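Udalport Rules for Household Simulation Trials

The Udalport Rules are a set of good practice rules for testing household robots in computer simulation. They say how a virtual room must be prepared, how a trial is started and stopped, and what must be written in the report. The rules are not a law and they are not a formal standard. A laboratory which follows them may say so in its papers, if it also gives the version number.

Background

The rules take their name from Udalport, the town where the first meeting was held. In the years before this meeting, several laboratories had published results from simulated living rooms, and the results could not be compared. One group put the objects always on the same places. Another moved them after each trial but did not record the positions. The roboticist Tormod Lindqvist collected such cases in a short report and proposed that every trial should have a written record of the room before the robot makes its first movement.

The first draft was written in January by Lindqvist together with people from two companies, Drutel and Flumano. It had 40 rules. Many of them repeated each other, and the present version, dated October 6, 2022, has 28 rules in four parts.

Scope

The rules apply to simulated rooms in which a robot must find, approach, pick up or carry ordinary things of the home. They do not apply to outdoor scenes or to factories. They also do not cover trials with a real robot, although part four gives some advice for laboratories which wish to go from the simulation to a real apartment.

Part one: preparing the room

Part one deals with furniture and objects. Every piece of furniture must have a name in the record, and the name must stay the same during the whole series. Objects are divided into "targets", which the robot is asked to find or take, and "bystanders", which must not be touched.

Objects on soft furniture receive special attention. A thin or flat object on a cushion is harder to grasp than the same object on a table, because a simulated cushion can be modelled as hard or as soft, and the two give different results. The rules therefore ask for the stiffness of the seat to be reported. They also ask that objects are left to settle before the trial begins, so that nothing floats above the fabric or sinks into it. 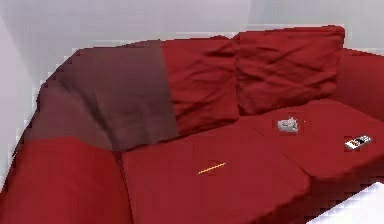
Spacing is treated in the next rule. If two targets are closer to each other than the width of the open gripper, the trial must be marked as "crowded". Crowded and uncrowded trials are counted separately, and it is not allowed to give only the average of both. Lindqvist had wished for a third class for objects which lie one on top of another, but this was left for a later version.

Part two: views and image records

Part two is the longest. It requires that images are saved from the robot's own viewpoint at regular steps, and that all of them are kept, including those which are of little use for finding the target. Before the rules, it was a common habit to remove such images from the published set. A reader could then believe that the robot had a good view during the complete trial.

An image is called a "low-content view" when the larger part of it is one plain surface and no target can be seen. Low-content views stay in the record under their original number. The share of them must be given in the report for each trial.

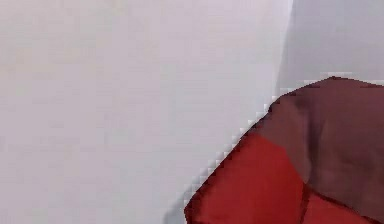

A low-content view: mostly plain wall, with a large red form at lower right.

The rules do not set a limit for the share of low-content views. Flumano had suggested a limit in the first draft, but it was found that the number depends very much on the shape of the room and on the height of the viewpoint. Instead, a laboratory must explain any series in which more than 1,000 low-content views come one after another.

Compression is also covered. Saved images may be compressed, but the method and the quality setting must be named. If visible blocks appear along the borders of objects, the series may still be published, with a note. It is not permitted to smooth the images afterwards.

Part three: running and stopping a trial

A trial begins when the instruction is given to the robot and ends when the robot reports that it is finished, when the time is over, or when a stop rule is broken. There are stop rules for hitting furniture, for pushing a bystander off its surface, and for leaving the room. A stopped trial counts as a failure and it may not be repeated under the same number.

The instruction must be in plain language and must name the target and the surface. "Bring the phone from the round table" is accepted. "Bring the phone" is accepted only if there is one phone in the room. For tables which carry several kinds of things, the record must list all of them, with the targets first.

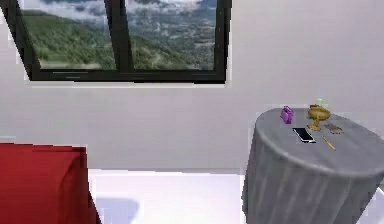

Table coverings count as part of the table. If a cloth reaches the floor, the record must say whether it is modelled as cloth or as a solid body, as a robot which drives close to the table can touch it with its base before the arm arrives. Windows are mentioned in the same part. The view outside may be a flat picture, but the daylight must not change inside one series unless light is the thing being tested.

The smallest series accepted under the rules is 2,000 trials. Drutel publishes shorter series for its own use and marks them "preliminary", a word which the rules now reserve for this purpose.

Part four: from simulation to real rooms

The last part is advice only. It recommends that a laboratory repeats a small number of its simulated trials in a real room with similar furniture, and reports both results side by side. It warns that shiny objects, such as metal cups and phone screens, often look different to a real camera.

Criticism

The rules have been criticized for the amount of record keeping. The Igwe group, which works with very small rooms, wrote that the furniture list took longer to prepare than the trials. Other readers have noted that the word "ordinary" in the scope is not defined. A list of household objects was promised for the next version, and a draft of this list is in circulation among the members.

See also

Household robot
Mobile manipulation
Test report
Virtual environment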